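二液性エポキシによる木材の割れ・節穴の充填手順

Cellside 技術ノート 木工補修編
執筆 Sinan Akbulut

目次
適用範囲
材料と道具
含水と下地の確認
割れの清掃
堰の設置
計量
混合
着色
一次含浸
本充填
硬化の管理
余剰樹脂の除去
研磨
仕上げ塗装との取り合い
作業面の養生と器具の配置
不具合と処置
保管

適用範囲

板材の乾燥割れ、抜け節、虫穴、旧ビス穴を、低粘度の二液性エポキシ樹脂で充填する手順を記す。対象は屋内の天板、棚板、扉の鏡板である。屋外に置くもの、食品が直接触れる面、構造上の荷重を受ける継手は扱わない。樹脂の銘柄はJallachの標準硬化型を前提にしている。他の銘柄を使う場合は、混合比、可使時間、最大打ち厚をその製品の説明書で置き換えること。手順の順序は変わらない。

速硬化型は、割れの底まで浸透する前に増粘するため本手順には向かない。細い虫穴だけを埋めるときに限り使用してよい。

材料と道具

主剤および硬化剤
樹脂用着色剤(粉末またはペースト)
充填用木粉(使う場合のみ)
無水エタノール
使い捨ての混合容器。内面が平滑で、底に溝や段のないもの
平らな混合棒。丸棒は容器の壁をかき取れないので避ける
電子秤
ポリエチレン面のある梱包テープ、または樹脂用の離型テープ
シーリング用の粘土
注射筒(針は不要。先端の細いノズルがあればよい)
ヒートガン
キャビネットスクレーパー
耐水研磨紙 400番、600番
粗削り用の研磨紙。番手は樹脂の盛り上がりに応じて選ぶ
ニトリル手袋、保護眼鏡、有機ガス用の吸収缶を付けた防毒マスク

ラテックス手袋は勧めない。防塵マスクは研磨のときに使うもので、混合と注入のときの代わりにはならない。

含水と下地の確認

充填後に板が動けば、樹脂と木の境界に必ず隙間が出る。板は作業する部屋に持ち込んでから十分に置き、重量が変化しなくなったことを秤で確認する。天板のように秤に載らないものは、割れの幅を数か所で測って鉛筆で板の裏に書き、日を置いて測り直す。値が動いているあいだは充填しない。

冬に暖房の入った部屋で測った幅と、8月に測った幅は一致しない。年間の動きの大きい板では、割れが最も開く時期に充填すると、湿度の高い時期に樹脂が木部を押すことになる。幅が中間にある時期を選ぶのがよい。時期を選べない場合は、割れの端に蝶形の契りを入れて進行を止めてから充填する。契りの加工は別稿に譲る。

油分の多い樹種は接着が安定しない。充填する面を無水エタノールで拭き、布に色が移らなくなるまで繰り返す。拭いた後は放置せず、溶剤が飛んだらその日のうちに一次含浸まで進める。

過去にオイルやワックスで仕上げた板では、割れの内側まで油が入っていることがある。内壁を薄く削って新しい木部を出す以外に確実な方法はない。

割れの清掃

割れの中には、製材時の鋸屑、砂、旧塗膜、剥がれかけた木繊維が残っている。まず掃除機で吸い、次に細い金属べらか折れた糸鋸の刃で内壁をこする。指で触れて動く繊維はすべて取る。樹皮が残っている場合も同様で、見た目のために残したいときは、浮きがないことを確かめてから低粘度の樹脂で先に固定する。

圧縮空気は最後に使う。最初から吹くと、粉が割れの奥へ押し込まれる。吹いた後にもう一度掃除機を当て、懐中電灯で底を確認する。

抜け節の穴は、周囲に黒く柔らかい部分が残っていることが多い。爪が立つ部分は彫刻刀で除去する。穴の形を円に整える必要はない。

堰の設置

板を貫通している割れは、裏から塞がなければ樹脂が抜ける。梱包テープを裏面に貼り、ヘラで押さえて密着させる。テープは割れの縁から指二本分以上外まで覆うこと。幅が足りないときは重ね貼りにするが、継ぎ目が割れの真下に来ないようにする。

木口まで達している割れは、木口側にもテープを貼り、その外側を粘土で押さえる。角の部分が最も漏れやすい。テープを角で折り返し、折り返しの両側を粘土で固める。

表面側にも、割れの両側に沿ってテープを貼る。縁から少しだけ離して貼り、樹脂がわずかに盛り上がる余地を残す。導管の太い樹種では、注入した樹脂が導管を伝って離れた場所に染み出すことがある。導管の走る方向にはテープを長めに取る。染みが問題になる仕上げでは、あらかじめ割れの周囲に薄いシェラックを塗って導管を閉じておく。シェラックを割れの内壁に入れてはならない。

板は水準器で水平を出す。長い割れでは、わずかな傾きでも低い側に樹脂が集まり、高い側が痩せる。

計量

計量は質量で行う。Jallachの標準硬化型は主剤2に対して硬化剤1である。体積比と質量比は一致しないので、説明書のどちらの値を見ているかを毎回確認する。目盛付きカップによる体積計量は、少量になるほど誤差が大きくなる。

必要量は、割れの長さ、平均幅、平均深さの積から求める。深さは細い針金を差して数か所で測る。求めた体積に樹脂の密度を掛け、容器や混合棒に残る分と木部が吸う分を加える。余裕は見込み量の2割でよい。抜け節のように底の形が読めない穴では、乾いた砂を入れて量り、体積を出す方法もあるが、砂を完全に除去できる穴に限る。

容器を秤に載せ、ゼロ点を取り、主剤を先に入れる。再びゼロ点を取り、硬化剤を入れる。入れすぎた場合、硬化剤を吸い取って戻すことはできない。主剤を追加して比を合わせる。硬化剤を多めにしても硬化は速くならず、未反応分が残って表面がべたつく。

一度に調製する量は、可使時間内に使い切れる量とする。エポキシの反応は発熱を伴い、容器の中にまとまって置かれた樹脂ほど温度が上がりやすい。大きな充填では、調製を複数回に分ける。

混合

混合棒を容器の壁に当て、壁と底をかき取りながらゆっくり回す。底の隅に主剤だけが残ることが最も多い失敗である。棒の側面に付いた樹脂も、途中で容器の縁にこすり落として混ぜ込む。

筋状のむらが見えなくなったら、別の清浄な容器に移し替え、もう一度混ぜる。移し替えるとき、最初の容器の壁をこそげて入れてはならない。壁に残っているのは混合が不十分な樹脂である。もったいないと感じる量だが、計量時の余裕に含めてある。

電動の攪拌は泡を巻き込む。この規模の作業では使わない。混合後は少し静置し、上がってきた泡を混合棒の先で潰す。静置のあいだも可使時間は進んでいる。

着色

黒の顔料は少量で完全に隠蔽する。粉末であれば爪楊枝の先に付く程度から始め、混ぜてから判断する。割れを木の陰に見せたい場合、純粋な黒より、黒に焦茶を少し混ぜた色のほうが周囲に馴染む。

着色剤は主剤に先に混ぜる。硬化剤を入れた後に色を調整し始めると、可使時間の大部分を色合わせで失う。同じ板に複数回充填する予定であれば、主剤の着色を全量分まとめて行い、使う分だけ取り分けて硬化剤を加える。調製のたびに色を作ると、乾いた後に継ぎ目が見える。

顔料の添加量には上限がある。説明書に値がない場合は、樹脂全体の質量に対して数パーセントにとどめる。水性の塗料は使用しない。

木粉を混ぜる方法は、浅く広い欠けには有効である。深い割れでは粘度が上がって底まで届かない。また、木粉を混ぜた樹脂は塗装後に周囲の木部より暗くなる。必ず端材で試し、仕上げ塗装まで行って色を確認する。

一次含浸

充填を一度で済ませようとすると、木部が樹脂を吸い、同時に木部の空気が樹脂中に出てくる。これが表面の気泡と痩せの主な原因である。先に無着色または着色済みの樹脂を薄く内壁に塗り、木部を飽和させておく。

細い割れには注射筒で流し込み、広いものには細い筆で塗る。底に溜まるほど入れる必要はない。約60分後に見て、内壁の艶が消えている箇所があれば塗り足す。

含浸層が指触で粘るが指に付かない状態になったら、本充填に移る。この段階なら次の樹脂が化学的に結合する。完全に硬化させてしまった場合は、内壁を研磨紙で荒らし、粉を除いてから充填する。割れが狭くて荒らせないときのために、段取りは指触乾燥の時点を逃さないように組む。

本充填

注射筒のノズルを割れの一端に入れ、底から充填する。上から注ぐと空気を閉じ込める。一端から入れ続け、樹脂が反対側へ流れていくのを待つ。両端から同時に入れると、中央に空気が残る。

深い割れは層に分ける。一層の厚さは説明書の最大打ち厚に従う。最大打ち厚は広い型に注いだときの値で示されていることがあり、木に囲まれた狭い割れでは放熱の条件が異なる。最初の層は控えめにして、発熱の様子を見る。

最終層は板面よりわずかに高く盛る。樹脂は硬化で収縮し、木部もまだ多少は吸う。面一で止めると、硬化後に窪む。

気泡はヒートガンを弱にして、離した位置から短く当てて抜く。同じ場所に当て続けると、木部の空気が膨張して新しい泡が出る。泡が同じ点から繰り返し上がる場合は、そこに未含浸の空洞がある。爪楊枝で突いて空気を逃がし、樹脂を足す。

注入後は裏面と木口の堰を確認する。漏れていれば粘土を足す。粘土で止まらない漏れは、樹脂が増粘するまで指で押さえておくしかない。

硬化の管理

室温で12時間は板を動かさない。触れて硬く感じても、内部の硬化は続いている。研磨できる硬さになるまでの時間は気温によって大きく変わるため、同じ調製分を端材の穴に少量流しておき、そちらで爪の跡が付かないことを確かめる。

低温では硬化が止まることがある。室温が下がる夜間は、板の周囲を断熱材で囲う。白熱灯などで局所的に温めると、片面だけが先に硬化し、板も反る。

埃よけの覆いは、樹脂面に触れない高さに渡す。段ボールの箱を逆さにして被せる場合は、内側の紙粉を先に吸い取っておく。湿度が高いと、表面に白いワックス状の析出物が出ることがある。アミンブラッシュと呼ばれるもので、ぬるま湯と布で拭き取れる。拭き取らずに研磨すると紙がすぐに目詰まりし、残ったまま塗装すると塗膜が剥がれる。

余剰樹脂の除去

堰のテープは、樹脂がまだ完全には硬くない段階で剥がすと縁がきれいに切れる。完全硬化後でも剥がせるが、縁が欠けることがある。

盛り上がった部分は、まずスクレーパーで落とす。刃を木目に沿って寝かせ、樹脂だけを薄く削る。樹脂は木より硬いので、研磨紙だけで落とそうとすると、周囲の木部が先に減って樹脂が凸に残る。鉋を使う場合は刃の出を最小にし、樹脂の縁から中央に向かって引く。刃こぼれは覚悟すること。

削っている途中で樹脂が飴のように丸まってくるなら、硬化が足りない。作業を中断して待つ。

研磨

当て木を必ず使う。手で直接押さえると、樹脂と木部の境に段ができる。粗い番手で平面を出し、順に番手を上げる。番手を飛ばすと、樹脂の面に前の傷が残る。着色した樹脂、とくに黒では、木部では見えない傷がはっきり見える。

最後は400番、次いで600番とする。艶消しの仕上げであれば400番で止めてよい。水研ぎは木部に水が入るため、塗装前の白木では行わない。塗膜を作った後の中研ぎでのみ水を使う。

番手を替えるごとに粉を完全に除去する。着色樹脂の粉は導管に入り込むと取れにくい。明るい色の木に黒い樹脂を入れた場合、粉を掃除機で吸いながら研磨し、布では拭かない。布で拭くと粉を導管に擦り込む。

仕上げ塗装との取り合い

オイル仕上げは樹脂に浸透しない。樹脂面のオイルは完全に拭き取る。残ると表面で固まり、斑になる。ウレタンなどの造膜塗料は、600番で止めた樹脂面に付きにくいことがあるので、塗装前に番手を戻して目を付ける。

割れの両側の木部は、含浸した樹脂でわずかに濡れ色になっている。塗装すれば差はほとんど消えるが、ソープ仕上げのような白木に近い仕上げでは残る。これを避けるには、前述のシェラックによる目止めが要る。

作業面の養生と器具の配置

小さな板を何枚も続けて充填するときや、着色の試験片を並べるときは、台の上の区分を先に決めておく。混合前の容器と混合済みの容器が同じ場所に混在すると、硬化剤を二度入れる、あるいは入れ忘れる誤りが起きる。見た目で区別できない液体を扱う以上、置き場所で区別するのが最も確実である。

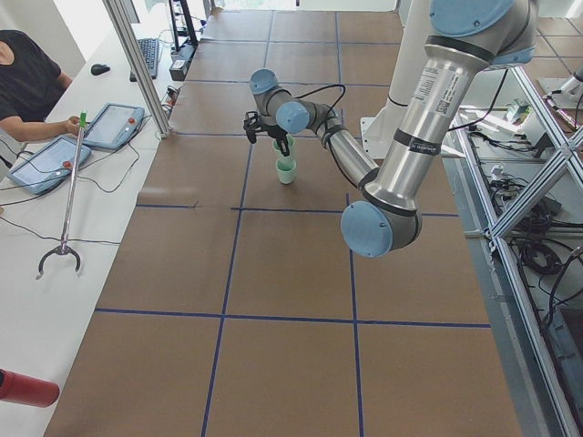 置き場所の区分は、台の大きさに合わせて四つか五つに分けるのが扱いやすい。計量前の容器、秤、混合中、静置中、廃棄の順に、利き手の反対側から並べる。台には茶色の紙を広く敷き、濃い青のテープを直線に貼って長方形の区画を作っておけば、紙の上でも境界が離れた位置から読める。薄緑色のプラスチックコップのように色の付いた容器は紙の上で見分けやすいが、着色の確認には白か透明のものを別に用意する。コップは同じ形のものを二つ重ねて立てて置き、上のものから取って使う。重ねたコップを引き抜くときは下を押さえ、内面に指を入れない。皮脂や手袋の粉が樹脂に入ると、硬化後にはじきの原因となる。

紙は吸収性があるため、垂れた樹脂は裏まで通ることがある。台を守る必要があれば、紙の下にポリエチレンのシートを敷く。シートだけでは垂れた樹脂が広がり、容器の底に付いて次の区画へ移る。

秤の区画には紙の継ぎ目を作らない。継ぎ目の段差で秤が傾く。秤そのものは透明な袋に入れ、表示部に皺が寄らないように引いておく。

混合棒は使った容器の中に立てたままにし、紙の上に寝かせない。廃棄の区画に移した容器は、残った樹脂が硬化するまでそのまま置く。発熱している容器を可燃物の入ったごみ箱に捨ててはならない。残量が多いときは、浅い金属のトレイに薄く広げて熱を逃がす。

調製ごとに、紙の余白に開始時刻、主剤の量、硬化剤の量、着色剤の種類を書く。作業後に紙ごと切り取って保管すれば、追加の充填が必要になったときに同じ配合を再現できる。

不具合と処置

表面がべたつく
アミンブラッシュであれば水拭きで取れる。取れない場合は混合比の誤りか混合不足である。局所的なら、べたつく部分を削り取り、エタノールで拭いて再充填する。全体に及ぶなら、硬化を待っても改善しない。全量を掘り出す。

硬化後に窪む
木部の吸い込みか、裏の堰からの漏れである。窪みを研磨紙で荒らし、同じ着色の樹脂を足す。浅い窪みを瞬間接着剤で埋める方法もあるが、艶と色が揃わない。

研磨後にピンホールが出る
内部の気泡が切断されて開いたものである。粉を針で除去し、着色樹脂を擦り込んで硬化後に研磨し直す。粉が残っていると、そこだけ白い点になる。

境界に細い隙間が出る
含浸不足、油分、または板の動きによる。低粘度の樹脂を隙間に流す。翌年も同じ場所が開くようであれば原因は板の動きで、樹脂では解決しない。

樹脂が黄変する
無着色の樹脂は紫外線で黄変する。窓際に置くものには着色樹脂を使うか、紫外線吸収剤を含む塗料を重ねる。

樹脂が白く濁る
木部の水分か、着色剤に含まれる水分が疑われる。板の乾燥を確認する。

保管

主剤は低温で結晶化することがある。白く濁ったり粒が沈んでいたりする場合は、容器を密閉したまま湯煎し、完全に透明に戻してから室温まで冷まして使う。結晶が残ったまま計量すると、比が合わない。

硬化剤は空気中の湿気と二酸化炭素を吸う。使用後は直ちに蓋をする。蓋と口のねじ部を拭いてから閉めること。主剤と硬化剤の蓋を取り違えると、ねじ部で硬化して開かなくなるので、蓋にも油性ペンで「主」「硬」と書いておく。

開封日をラベルに記入し、製造者の示す期間を過ぎたものは、端材で硬化を確かめてから使用の可否を判断する。色が濃くなった硬化剤は、硬化性能に問題がなくても、無着色の充填には使わない。

改訂の記録
混合の項に容器の移し替えを追記。校閲 Firdevs Soylu。
着色の項の木粉に関する記述を修正。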